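How a Hand-Held Gripper Teaches a Robot Arm

A shared workshop is a room where people build things and share the tools. The one in Dakville has a high ceiling, long tables, and a lot of cables. The project on the tables this spring is called Tangate. Its goal is a robot arm that can pick up small items and sort them into trays.

A robot arm does not know how to pick anything up when it is first switched on. It has motors, and the motors turn when a computer sends them numbers. Somebody has to supply good numbers. One way is to type them in, one movement at a time. The builders of Tangate use another way, called learning from demonstration. A person does the job by hand, and the computer keeps a record of how the hand moved.

The tool for this is the hand-held gripper. It is shaped like the end of a robot arm, but a person holds it.

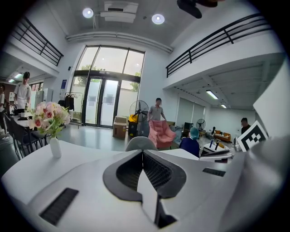
The top of a white hand-held gripper, with its square marker, in a workshop with a balcony.

The black-and-white square is a marker. The pattern of blocks is different on each marker, in the same way that each house on a street has its own number. A camera looks for the pattern. When the computer finds it, it works out two things:

Position: where the marker is in the room.
Rotation: which way the marker is turned.

Together these are called a pose. If the marker is fixed firmly to the gripper, then the pose of the marker also gives the pose of the gripper. If the marker is loose, every pose is wrong by a small amount. Myrto Raptis, who wrote the tracking program, checks the screws before each session.

One run through a job is called a demonstration. Tangate had 366 demonstrations on 24 April 2024, and 9 of them were thrown out because the marker was hidden from the camera for too long. A camera cannot read a marker that is behind a sleeve or turned away.

Some jobs need two hands. Opening a bag is one. Moving a wide tray without tipping it is another. For these jobs the person holds one gripper in each hand, and the computer has to keep track of both at the same time.

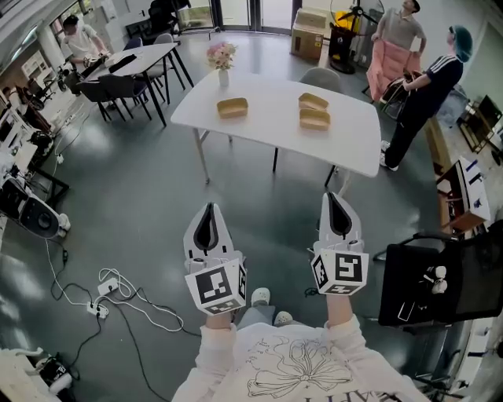

Two grippers give two lists of poses. The lists must use the same clock. Suppose the left list runs half a second behind the right one. The robot would then lift one side of the tray first, and the items would slide off. Satish Dubey fixed this problem in Tangate by having the computer stamp a time on each pose as it arrives.

The next step is training. The computer goes through the demonstrations many times and adjusts its own settings until its movements come close to the recorded ones. It does not copy a single demonstration exactly. If a tray is moved a little to the left, an exact copy would miss it.

Words to know

Demonstration: one recorded run through a job.
Gripper: the part of a robot that holds things.
Marker: a printed pattern that a camera can find.
Pose: position and rotation together.

Try it at home

Draw a large black-and-white block pattern on a square of card and tape it to the back of a wooden spoon. Move a dried bean from one bowl to another with the spoon. Ask a partner to stand still and call out "lost" each time the pattern is hidden from view. Then change where your partner stands and do it again. Write down which spot gave the fewest calls.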